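Library > Technical Design > Modular Construction > Chapter 9

Dremgate Course Texts
September, by the Betorik editorial group

Chapter 9. Stud-and-Tube Assemblies

Chapter 8 treated joints that need a fastener or an adhesive. This chapter deals with joints held by friction alone, using the LEGO brick and baseplate as the working material. The parts are cheap and made to close tolerances, and a joint can be taken apart and remade many times in one class period.

A baseplate is a flat sheet carrying studs in a square grid. The distance between the centers of two neighboring studs is called the pitch, and all positions in this chapter are given in whole pitches from the lower left corner of the plate. Column is stated first, then row. A brick is located by the stud under its own lower left corner -- its center is never used, as it may fall between studs.

Before starting an exercise, lay the loose bricks on the table in front of the plate, clear of the grid. Large plates should rest on a level surface. A cloth under the plate is acceptable if it is pulled smooth where the plate sits; folds elsewhere on the table do no harm. 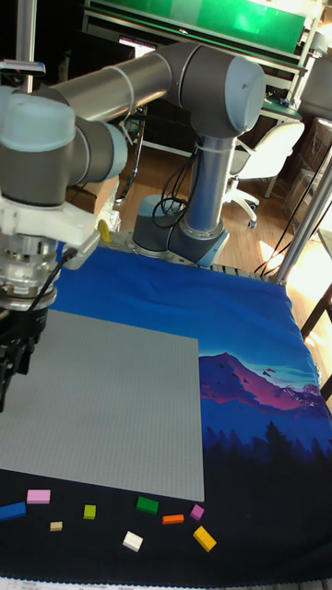 Seating a brick takes two steps. In the first, the brick is set down on the studs without force and checked for alignment along both edges. In the second, it is pressed straight down until no gap remains. A brick pressed at a slant will catch on one row of studs and ride up on the other. Such a brick should be lifted off and set again; pushing harder on the high side tends to shift the plate.

Section 9.1 defines clutch force and describes the Dekker pull test. Section 9.2 applies the test to single bricks, with a table of 400 readings from the Vudow workshop. Section 9.3 covers overlapping courses and the bonding of corners. Readers who have not yet worked with grid coordinates should review Section 2.4 first.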